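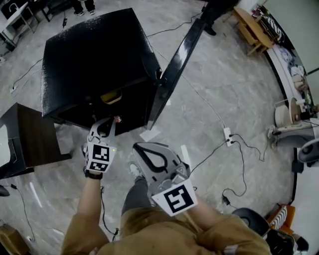
Setup and upkeep: Beltico hand gripper pair, 4 weeks in

Short version. Good hardware, annoying straps, bad cable. Would buy again with a different cable.

What you get
Two gray hand-held grippers, wrist straps, printed square markers, a thin black cable. Ours came through Cundico for 796 the pair, shipping extra. Manual is one folded sheet and the marker page is wrong, so get the newer PDF.

Setup
Took me 30 minutes the first time, most of it power. Plan your floor before you start – a power strip and long leads end up right where you want to put your feet. Mine still do. Strap goes on before you plug in. Markers need to be dead flat, one bubble and tracking jumps.

In use
Mostly cabinet work, doors and shelves. Low cabinets are the hard ones, you're reaching down and forward the whole time and the cable drags on your legs. Fingers open smooth, close a bit soft. Wrist gets tired. The old Avia set was lighter but teh fingers flexed way too much.

Looking after it
Wipe the markers, dry cloth only. Check the finger screws every 80 grasps, not at the end of the day like the sheet says. One of mine backed out in the first week. Left cable went intermittent in October – reseated the plug, fine since. Kashindye sells a braided one that fits, havent tried it.

Good: solid fingers, easy marker swap
Bad: strap buckle, stock cable, that manual

4 out of 5. Spare straps are still on backorder.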